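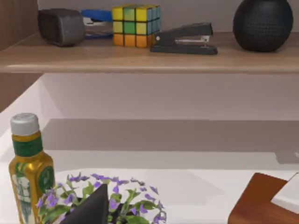

A light oak shelf with a few odds and ends on it.

I gave up my phone's weather app in July, and I'd like to tell you it was a grand stand against something. I was just sick of it. It told me rain, I carried the umbrella all over Puton, and not a drop fell. Next day it told me sun and I got soaked waiting for the 305 bus (in suede shoes, no less!).

So I bought a barometer. It's an old brass Le Roux from a junk store in Tromotach, fifty bucks, with a crack across the glass and a needle that sticks until you give it a tap. I tap it before coffee. If it's dropped since bedtime, I bring the laundry in, and if it's climbed, I leave the windows open and go to work feeling like a sea captain.
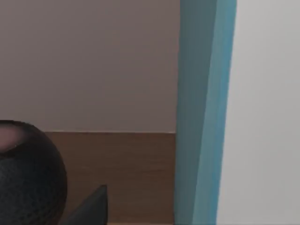

My grandfather farmed out past Flurkar and called the weather by his left knee, plus the radio at 5 every morning, which the whole house had to be silent for. I think about that radio a lot. It was the size of a suitcase and it crackled so badly you got maybe half the forecast. Now the voice in the kitchen can come out of a dark round thing covered in mesh or knit, small enough to lose behind the cereal, and it'll give you tomorrow's high before you've finished asking. I still prefer the knee.

I've kept score in a notebook for 13 days. The barometer is ahead of the app, though not by much, and one of its wins was fog, which my sister says shouldn't count. I'm counting it. There's a storm due tonight and the needle hasn't budged, so the sheets are staying on the line.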